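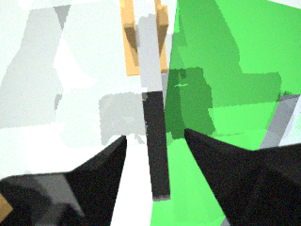

Rivas cooking school opens evening classes for beginners

February 16, 2018

The Rivas cooking school will open its kitchen in the evenings for people who have never learned to cook. The first course has places for 61 people, divided in small groups, and the school says that most of the places are already taken.

The course is called Lulis, after the first café that was in the same building. It has six lessons, and every lesson takes one evening. The students begin with the use of the knife, and after this they learn soups, rice, eggs, fish and one simple dessert. They eat together what they have prepared.

"Many persons write to us that they are afraid of the knife," said Benito Figueroa, who directs the school. "They buy vegetables that are already cut, and they pay much more for them. In the first evening we only cut onions and carrots. It is slow and some people cry, but from the onions."

The idea came in December, when the school held an open day and expected a small number of visitors. About 200 came, and many of them asked for lessons after working hours. Until now the school has taught only in the mornings, mainly for young people who want to work in restaurants.

The evening course costs 675 for the complete program, with all the ingredients included. It is possible to pay in two parts. People who are without work pay half of the price, but they must bring a paper from the employment office when they register.

The dessert lesson has already caused a little discussion between the teachers. One group wanted to use Stevia in place of sugar, because several students have written that they have diabetes. Others said that a beginner should first learn the normal recipe. In the end both versions will be prepared on the same evening, and the students can taste the difference.

The vegetables will come from Kikora, a farm shop on the road to the river, which has worked with the school for several years. The menu can change a little if the weather is bad for the harvest. Figueroa said that the fish lesson is the most difficult to organize, as the fish must arrive on the same day and the kitchen has only two large refrigerators.

Students should wear closed shoes and tie back long hair. Aprons and knives are given by the school and stay in the kitchen after the lesson. People with food allergies are asked to write this on the form and also to tell the teacher on the first evening.

Registration is open at the school office in the mornings. Those who do not get a place can leave their name for a second course, which will begin after the summer if there are enough teachers.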